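Cómo enseñar a una pinza casera a coger un carrete (sin romper nada caro)
Publicado el 2025-10-30 en el cuaderno del taller Prilthorpe

En agosto terminamos de montar el brazo en el banco del fondo y lo primero que hizo fue darle un puñetazo a la pared. Desde entonces, cada agarre nuevo pasa antes por el simulador, donde las paredes salen gratis.

Lo que necesitas: el simulador que ya uses, el modelo de la pinza, una pieza que coger y paciencia. Nosotros llamamos Kasside al proyecto, nombre que ya estaba escrito en la caja de tornillos.

Paso 1. Importa la pinza y revisa las unidades. Si aparece del tamaño de una nevera, has confundido milímetros con metros. Bienvenido al club.

Paso 2. Asigna a cada dedo una malla de colisión sencilla. Dos bloques bastan. La malla bonita, con todos sus redondeos, guárdala para presumir.

Paso 3. Coloca la cámara virtual pegada a la muñeca y cierra los dedos despacio, a 200 pasos por segundo de simulación.
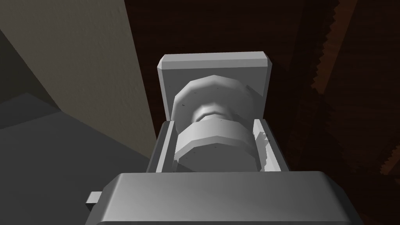 La fuerza de cierre es lo que más tardes nos ha costado. Empieza por abajo y sube poco a poco hasta que la pieza deje de patinar; con 900 en nuestro controlador (unidades inventadas por el firmware, no preguntes) el carrete salía disparado hacia el infinito, y con 300 se quedaba quieto. Fíjate en cuál de los dos discos estás sujetando: el que queda encajado entre los dedos es el más cercano a la pinza, con el otro por delante y la placa blanca detrás. Los bordes facetados tampoco ayudan, así que prueba a girar el carrete unos grados antes de cerrar y compara los contactos.

Paso 4. Guarda la postura y repítela cambiando un poco el punto de partida. Al intento 47 encontramos un error de signo en el giro de la muñeca. Mira el signo antes.

Paso 5. Baja la fricción a la mitad y vuelve a probar. Si el agarre aguanta, pásalo al brazo de verdad, a velocidad mínima y con la mano en la seta de emergencia.

Los ficheros están en la carpeta Cumdale del servidor del taller. La versión que se llama «final» es la mala; usa «final_2».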